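Mustero Table Recording Kit

For teams who collect manipulation examples and want to start in one day

The Mustero kit is a complete set for recording how a robot hand does small jobs on a table. You get the chest camera with its strap, the recording box, the carpet cover for the table top, and the Kinside software to cut and name the recordings. The arm and the hand are not included. We deliver the kit with cables of 3 meters.

What it records

The chest camera and the state of the arm are saved together, with one clock. Every attempt becomes one file. If an attempt goes wrong, the operator presses the gray button and the file is kept, but with a "failed" mark. Please do not delete these files. Our customers at Rondomia first did it, and later they had to record many of them again.

Objects

We do not sell an object set. Everyday things from your own office are better for training, and they cost nothing. Mix hard things with soft ones, and add a cable, which can take a different shape in each attempt. Change the places of the objects after every 9 attempts. 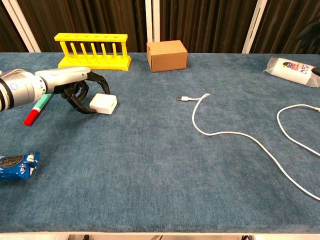
Teodor Marinescu
Application Engineer, Mustero

For a first session I like a table such as this one, with a small white block near the open fingers, a marker, a yellow rack and a white cable lying across the carpet. Leave some free carpet between the things. The dark curtain behind the table also helps, and we advise one for every station.

Delivery and support

Delivery time is 14 working days. The price includes four hours of training by video call. Spare straps and carpet covers can be ordered separately under the name Onu.

We use cookies to remember your language and your cart. Accept all | Settings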